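Wurkovik talk, May -- speaker notes, 6 slides, keep moving

Slide 1. Title. Thank Peadar Hegarty for the intro. Say up front there are two Peadars on this project, Carroll did the tracking code, Hegarty did the sites. Send hard questions to the right one.

Slide 2. The problem in one breath. We want hand paths for bathroom jobs. Reach over a rim, turn a handle, pick a bottle up off the floor. Want them from people holding the grippers, no robot on site. So where is the gripper at every moment? That's the whole talk.

Click twice, let both sit a second before talking. 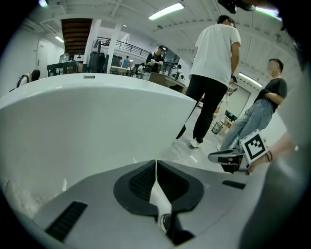
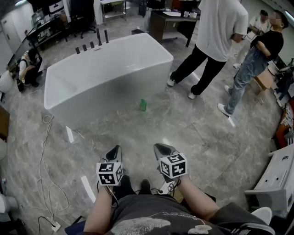
Slides 3 and 4. Otulska. Gripper camera first, then head camera. Marker cubes show up in both.

Start with the head view, easier to read. Two grippers, cube on each one, tub straight ahead. Head camera sees both cubes at once and that's what we want. Each cube gives us a pose for its gripper, in the head frame. Then we need head in the room frame, and that comes from the usual visual tracking on the room itself.

Then go back to the gripper view. People always ask why not just track from the gripper camera alone. Point at how much of the view is the gripper's own body. Big white finger right across it, gray housing at the bottom. Whatever is left over is what you get to track on. Also people standing in the room, and people move. Tracker grabs a feature on somebody's shirt and off it goes.

Don't skip: floor. Polished, reflections. Tub is glossy white with almost nothing on it to hold on to. Worst surface we could have picked, and we did pick it, on purpose. Hayes was matte tile and clutter everywhere and any method looked good at Hayes.

Slide 5. Method. Name is Trekance. Say it slow.

-- Cube when the head can see it. Trust it most.
-- Gripper camera motion when it can't. Only for the gap.
-- When the cube comes back, go back over the gap and bend the path so both ends meet. Done offline, after the session. Not live!! someone will ask
-- If the gap is over 5 seconds we cut the clip in two. No rescue attempt. Carroll wanted to try and rescue them, it made the good ones worse.

Calibraton: one pass at the start of each session, wave the cubes in front of the head camera, turn them so every face gets seen. People get bored and rush it. Bad calibration looks fine until you overlay the two paths and they slide apart. If short on time drop this bit, keep the 5 second rule.

Cables -- mention if asked. They do pull a little. We think it changes how people turn their wrists. Have not measured it.

Slide 6. Results. 547 clips kept over both sites. Out of those I took 100, hand checked every one, frame by frame, took forever. Compare three ways: gripper camera only, cube only, both together. Read the plot left to right, don't read out the axis.

What to say: gripper camera only drifts, and drifts more at Otulska than Hayes, as expected. Cube only is tight but full of holes, mostly when a person reaches down the far side of something and their own arm gets in the way. Both together fills the short holes and keeps the ends tight. Of the 100 checked, 6 were still bad after the merge. All 6 were the same kind, cube seen nearly edge on by the head camera, one face only, pose flips. Known problem with square markers. Fix is to reject a single-face pose if it jumps. We have that running now but teh numbers on the slide are from before, SAY THIS.

Careful: this is path quality only. No policy trained on it yet. Don't let it sound like we did. If someone asks does it help the robot -- next paper, we don't know.

Limits, quick:
Two sites, both indoors, both bright.
People look at their hands while working, which is good for us. Someone who looks away a lot will have more gaps. Didn't test that.
Cubes are bulky. Fine over a tub, bad inside a cabinet.

Backup slide if there's time: single-face flip, before and after. Carroll has the video on his laptop, ask him before we start and not during.

Questions I expect: why cubes and not one flat tag (more faces, more angles). Why not cameras on the walls (setup time, new room every time). Cost -- send to Hegarty.

Leave slide 6 up for questions, not the thank you slide.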